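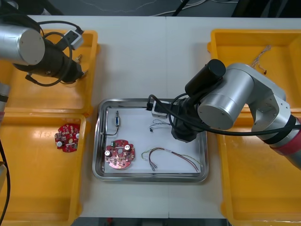

Recogida de demostraciones para clasificar piezas: notas de marzo

Llevamos 1350 episodios teleoperados con los dos brazos. La tarea es la misma en todos: bandeja metálica en el centro, cajas amarillas a los lados y piezas mezcladas (placas rojas, mazos de cables, algún componente cilíndrico). Cada pieza va a la caja de su clase. El registro lo hace Virkura y la revisión la hago yo con Bjarke Hjaltadóttir.

Criterios de descarte

Se elimina el episodio si hay más de 3 intentos de agarre sobre la misma pieza o si el operador para más de 2 segundos con la pinza cerrada. Las correcciones pequeñas se conservan.

Los mazos concentran casi todos los descartes. Un par trenzado no tiene un punto de agarre único, y los terminales en horquilla o de enchufe rápido se enganchan con otros cables. La cámara de muñeca ayuda, aunque el plástico amarillo brillante devuelve reflejos fuertes entre los dedos.

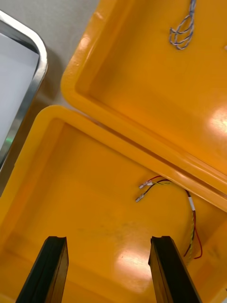
Pendiente

Repetir 90 episodios solo con mazos, variando la orientación inicial. Revisar la exposición de la cámara de muñeca antes de empezar.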